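Startseite > Forum > Arbeit & Beruf > Technik im Betrieb

Suche im Forum Suchbegriff eingeben Los Erweiterte Suche

Unser Betrieb will die Wohnungsreinigung automatisieren und wir sollen den Roboter »anlernen« – was kommt da auf uns zu?
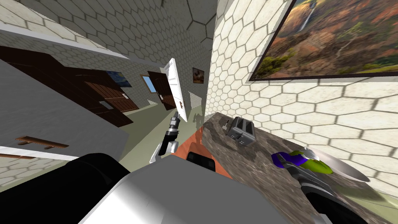

Hallo zusammen, ich arbeite bei einem Dienstleister, der möblierte Wohnungen auf Zeit betreut. Also Wäsche, Küche, Bad, Übergabe, kleine Reparaturen melden. Wir sind 18 Leute im Team, die meisten in Teilzeit, viele schon sehr lange dabei. Im Februar soll bei uns ein Pilotprojekt anfangen, es heißt Mimik. Der Roboter dafür kommt von einer Firma namens Dronari, zwei Arme mit Greifern, fährt auf Rollen durch die Wohnung und soll Arbeitsflächen abräumen, Sachen wegstellen und später auch wischen.

Bevor das Gerät in eine echte Wohnung darf, wird alles in einer Simulation geübt. Dafür wurden zwei von uns ausgesucht, ich bin eine davon. Wir sitzen jetzt an drei Vormittagen in der Woche im Büro vor dem Rechner und steuern die Arme durch eine nachgebaute Wohnung. Flur, Türen, Bilder an der Wand, Arbeitsplatte mit Toaster drauf, alles da. Man macht eine Aufgabe vor, das wird gespeichert, und am nächsten Tag macht man fast das Gleiche noch mal, bloß steht dann etwas woanders.

Ich sage gleich dazu, dass ich von der Sache nicht überzeugt bin. In der Simulation liegt nirgends ein Haar im Abfluss. Es gibt keine Gäste, die noch im Bett liegen, obwohl der Auszug um zehn war, und keine Matratze, bei der man erst beim Anheben merkt, was los ist. Die Leitung sagt, das komme »in der nächsten Ausbaustufe«. Was in der Ausbaustufe mit uns ist, hat sie nicht gesagt.

Was mich konkret beschäftigt:

Die Vormittage am Rechner werden als normale Arbeitszeit bezahlt, aber nach der Reinigungsgruppe. Ist das in Ordnung, wenn ich etwas völlig anderes mache als in meinem Vertrag steht?

Jede Bewegung von mir wird aufgezeichnet, mit Uhrzeit und meinem Kürzel. In der letzten Besprechung hing eine Liste an der Wand, wie viele Durchgänge wir jeweils geschafft haben. Bei mir standen 83, und dahinter ein gelber Punkt. Kein Mensch konnte mir erklären, was der gelbe Punkt heißt.

Und die Kolleginnen, die weiter putzen, müssen unsere Wohnungen mit übernehmen. Die Stimmung könnt ihr euch vorstellen. Ich werde beim Frühstück schon gefragt, ob ich gerade meinen Nachfolger erziehe.

Einen Betriebsrat haben wir, der ist aber nach eigener Aussage »noch nicht eingebunden«. Hat das jemand schon durch? Mich interessiert vor allem, was sich im Alltag wirklich geändert hat. Prospekte haben wir genug bekommen.

Danke fürs Lesen
wischmopp_west

Skivitz

Ich antworte mal ausführlicher, weil bei uns vor einiger Zeit etwas Ähnliches lief. Kein Haushalt, sondern Großküche, Spülbereich und Geschirrrücklauf. Auch erst am Bildschirm, danach am Gerät.

Zuerst das, was du sofort machen kannst: Geh noch einmal zum Betriebsrat und gib ihm die Sache schriftlich. Bei technischen Einrichtungen, mit denen sich Verhalten oder Leistung der Beschäftigten überwachen lässt, hat er mitzubestimmen, das steht in § 87 Abs. 1 Nr. 6 Betriebsverfassungsgesetz. Es kommt dabei nach der Rechtsprechung darauf an, ob die Technik sich dafür eignet. Ob die Leitung das vorhatte, ist zweitrangig. Kürzel plus Uhrzeit plus Liste an der Wand ist schon ziemlich deutlich. »Noch nicht eingebunden« klingt für mich nach einem Betriebsrat, der darauf wartet, dass er gefragt wird. Er muss da von sich aus ran.

Bei uns kam am Ende eine Betriebsvereinbarung heraus. Die Aufnahmen laufen ohne Namen, Auswertungen nach Person gibt es keine, und die Teilnahme ist freiwillig mit 30 Tagen Frist zum Aussteigen. Den Punkt mit der Frist würde ich heute kürzer verhandeln.

Zur Bezahlung: Schau in deinen Vertrag, was da als Tätigkeit steht, und ob ein Tarifvertrag gilt. Bei einer vorübergehenden anderen Tätigkeit kann eine Zulage drin sein, muss aber nicht. Ob das bei dir überhaupt noch vom Weisungsrecht gedeckt ist, kann dir hier keiner seriös sagen, dafür gibt es die Gewerkschaft oder eine Beratung beim Anwalt. Schreib bis dahin auf, an welchen Tagen du was gemacht hast. Ein Schulheft reicht.

Und zum Alltag, danach hattest du ja vor allem gefragt. Das Gerät steht bei uns und arbeitet auch. Es räumt Tabletts ab, wenn sie so stehen, wie es sie kennt. Stehen sie anders, bleibt es stehen und piept. Dann geht jemand hin. Entlassen wurde niemand, aber zwei befristete Verträge sind einfach ausgelaufen, und das stand natürlich in keiner Präsentation. Die Arbeit selbst ist zerstückelter geworden. Früher hatte man seinen Bereich und seinen Rhythmus, jetzt wird man aus dem einen herausgepiept und muss in das andere zurückfinden. Der Rücken dankt es trotzdem, das muss ich zugeben. Die schweren Körbe hebt bei uns keiner mehr von Hand.

Was ich an deiner Stelle in der nächsten Besprechung fragen würde:

- Wer entscheidet, ob der Pilot gelungen ist, und woran wird das gemessen?
- Wird die Zeit mitgerechnet, in der jemand dem Gerät hinterherräumt?
- Wer übernimmt die Wohnungen, solange ihr beide am Rechner sitzt, und ab wann gibt es dafür Ersatz?
- Was passiert mit den Aufzeichnungen, wenn der Vertrag mit dem Hersteller endet?
- Wer haftet, wenn dem Ding beim Gast etwas herunterfällt?

Lass dir die Antworten ins Protokoll schreiben. Bei uns wurde die zweite Frage mit einem freundlichen Nicken beantwortet, und in der Auswertung fehlte das Hinterherräumen dann komplett.

tastenfee

ich würd mich da nicht verrückt machen. meine schwägerin hat auch so einen saugroboter und putzt immer noch jeden samstag. bis die dinger ein bad können, sind wir alle in rente

Grasso

Ich kenne die andere Seite ein bisschen, ich habe früher Lagertechnik in Betrieb genommen. Keine Greifarme in Küchen, aber die Abläufe ähneln sich. Deshalb zwei Ergänzungen zu Skivitz, dem ich sonst zustimme, und ein Widerspruch.

Der gelbe Punkt muss nichts mit deiner Leistung zu tun haben. Bei solchen Aufzeichnungen wird gern markiert, welche noch jemand prüfen soll, zum Beispiel weil der Greifer irgendwo angestoßen ist. Das ist aber nur geraten. Frag schriftlich nach, und wenn keine Antwort kommt, soll die Liste abgehängt werden. Eine Bewertung, die keiner erklären kann, gehört nicht an die Wand.

Zweitens habt ihr beide mehr Gewicht, als es sich gerade anfühlt. Ihr wisst, in welcher Reihenfolge man eine Küche macht und warum man das Brett vom Toaster wegstellt, bevor man wischt. Der Hersteller weiß das nicht, sonst säßen seine eigenen Leute da. Solange ihr gebraucht werdet, lässt sich über Geld und Bedingungen reden. Wenn alles aufgezeichnet ist, redet es sich deutlich schlechter. Ich habe das in Lagern mehrfach gesehen: Die erfahrenen Leute haben jahrelang gewachsene Abläufe erklärt, bekamen einen Händedruck und haben danach nach Anzeige gearbeitet.

Widersprechen möchte ich beim Thema Freiwilligkeit. Die hört sich gut an, in einem kleinen Team ist sie wenig wert. Wer ablehnt, gilt als schwierig, wer mitmacht, wird beim Frühstück angegangen, du beschreibst es ja selbst. Besser wäre es, die Vormittage im Team wechseln zu lassen. Dann hat jede einmal gesehen, was das Gerät kann und was nicht, und das Gerede wird weniger. Dass die Leitung das ungern macht, weil neue Leute erst langsam sind, ist deren Problem.

Ob das Ganze im Februar wirklich startet, würde ich übrigens abwarten. Inbetriebnahmen, die ich pünktlich erlebt habe, passen auf einen Bierdeckel. Eine Simulation kennt nur, was jemand hineingebaut hat. Türschwellen, nasse Handtücher auf dem Boden und ein Gast mit Hund kommen erst vor Ort, und dann wird nachgebessert, meistens mit euch daneben. Klärt vorher, ob dieses Danebenstehen in den Dienstplan kommt oder nebenher laufen soll.

wischmopp_west

Danke euch, vor allem für die Fragenliste, die habe ich ausgedruckt. Der Betriebsrat hat mir einen Termin gegeben. Wegen des Punkts habe ich eine Mail geschrieben, bisher keine Antwort. Das mit dem Abwechseln bringe ich in der Teamsitzung auf den Tisch, zwei Kolleginnen haben schon gesagt, dass sie das Ding gern mal selbst gegen die Wand fahren würden.

Kontakt | Impressum | Nutzungsbedingungen | © 2018 Alle Rechte vorbehalten | Nach oben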